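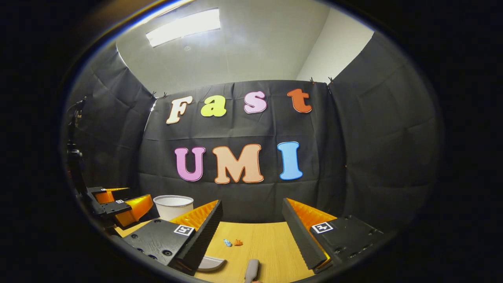

"Fast" and "UMI" in colored letters on black cloth.

Call for participants: What do you call it at home?

Zenell is a small language project in Madcombe. We collect the words which people use for ordinary things in the house, and we make from them a dictionary that everybody can read without payment. Until now the dictionary has 900 entries. Most of them come from people who were born in the town center, and for this reason we are now looking for speakers from other places, especially from the villages on the Skakia side of the river.

We invite 80 persons to take part. You do not need any special education, and you do not need to speak "correctly." We are glad about every word that you learned from your parents, your grandparents or your neighbors, also when you are a little ashamed of it or when you believe that only your own family says it.

Who can take part

You are 18 years old or older.
You lived in Madcombe, Skakia or one of the villages between them for the bigger part of your childhood.
You can speak with us in English. Other languages at home are very welcome, please tell us which ones.
You agree that we record your voice. The recordings are kept by the project and are not published. Only the words and short example sentences go in the dictionary.

If two members of the same family wish to come, both can apply. We would then speak with each of you separately, so that one person does not help the other.

What you will do

The conversation takes 2 hours with a break in the middle. First we ask some questions about where you grew up and who was living in the house. Then we speak about rooms, kitchen work, washing, sewing, heating and small repairs. At the end there is time for stories, and many of our best entries came from this last part. 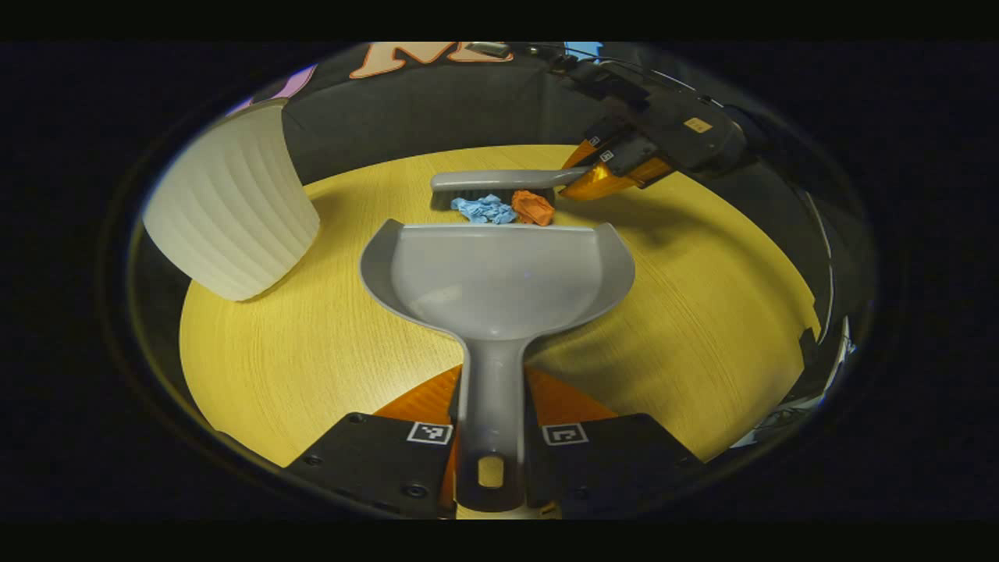
Words for cleaning are the part of the dictionary where we have the most holes. Older speakers often have one word for the dirt that is swept together and another word for the dirt that stays in the corners, and younger speakers have usually neither. The tools are also interesting. For a plain gray dustpan like this one we want to know the name of the whole thing, but also the names of its parts, if you have them: the thin lip at the front, the raised sides, the hole in the handle. Some people will say that these parts have no name, and this is a useful answer too. Please do not look for words in a book before you come.

Payment and travel

You receive 80 dollars after the conversation. Bus tickets from the villages are paid back if you bring them with you. We meet in the Solanki building, on the ground floor, and there are no steps at the side entrance. If the way is too difficult for you, we can do the conversation by telephone – then please choose a quiet room.

How to apply

Write us a short letter or leave a message at the Solanki reception desk. We need your name, your year of birth, the place where you grew up and a telephone number. If you like, add one word from your home that you think we do not have yet. This is not a test and it does not change your chances.

The conversations go on until the end of September, or until all places are taken. We answer every letter, but it can take up to 8 working days.

The Zenell team
Madcombe, January 12, 2022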